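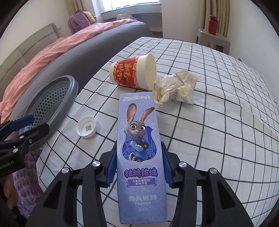 Gripper width reads open while the fingers are on the object

Posted by Benvinda Brandão in Perception and state estimation
Mon 24 January

I am converting two-handed demonstrations from hand-held grippers into training episodes with the Perkon toolchain. Camera pose comes from visual-inertial tracking. Finger width comes from a marker on each finger, detected in the same wide-angle image and turned into a distance per frame.

Pose is fine. Width is not. On tall, narrow objects such as toothpaste boxes, the width trace stays at its open value for several frames after the fingers have visibly started to close, then drops to the grasp value in one step. On low objects such as bottle caps the trace is smooth. In the worst episode the flat section runs from frame 3284 and the detector reports no error at any point in it.

The policy trained on this data reaches the box, waits, then shuts hard. I have tried a median filter with a window of 12 frames, which made the step later and no smaller. Is there a setting in the Perkon width extractor for this, or should I be fixing it downstream?

Sunita Castellanos

Your detector is losing one marker and the extractor is holding the last valid value. A tall object between the fingers can hide a marker from the camera for part of the closing motion. A cap lying flat does not reach high enough to do so. No error is raised because hold-last is the default and counts as a valid output.

Set width_fill to none and run the extractor again. The flat section should turn into missing values. If it does, you have two repairs.

If only one marker is missing, compute width from the other. The fingers are driven symmetrically, so the distance of one marker from the centre line of the gripper is half the width. You need the centre line from calibration, once per gripper. Do not share the left-hand value with the right.

If both are missing, interpolate linearly between the last and first good frames, and cap the gap length. Anything longer should be dropped from the episode.

Remove the median filter. It delays the signal and biases the step towards the later frames, as you saw. If you still want smoothing, do it after the gaps are filled, with a zero-phase filter.

Also check that the action labels are taken from the repaired width and not from a cached copy. Perkon writes both to the same folder.

Vudside

Had something like this, was latency for me. Shift the width by 2 frames and see. I use Gistimen for alignment but any script will do.

Benvinda Brandão

width_fill none gave missing values over the whole flat section, left marker only. A constant shift made the cap episodes worse, so I have left timing alone. Single-marker width is now in and the trace from 3284 closes smoothly. Retraining has not been run yet.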